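Vasanthi Kurup
Friday, January 19, 2024

ok so the bathroom drawer finally beat me. 42 hair ties in there and I can only ever find one when I'm running late. Thread, I guess

Rule for tonight: everything soft comes out and goes in the box on the kitchen table. Pouf, puffs, scrunchies, all of it. Bottles and tubes stay put, they get their own night

The box had the flaps hacked off with kitchen scissors, very elegant. I put a red sheet in the bottom so little stuff doesn't vanish against the cardboard -- highly recommend, you can spot a tiny bow from across the table 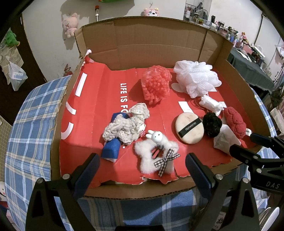 Pouf, powder puff, crochet thing, star hair thing. Everybody in the box!

Seon-mi Cha asked if I really need the white star one. It's fluffy and it's a STAR. Yes I need it

The powder puff with the black ribbon is a keeper too. I've bought 2 cheaper ones since and they both shed on my face

Poufs I'm stricter about. Mine get swapped every April whether they look tired or not, my mom did it that way and I can't shake it

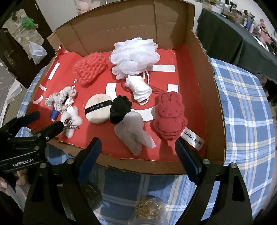

Big question is where the Miffy goes. Rekha Mudaliar says hang it in the shower, I say it's way too cute for soap and should live on the shelf with the towels

Anyway the plan is hair stuff back in the drawer, bath stuff in a basket by the tub, and anything I haven't touched since last summer goes to my sister -- she's already texted me asking for the scrunchies

Bottles tomorrow. Pray for me, there are so many half-used conditioners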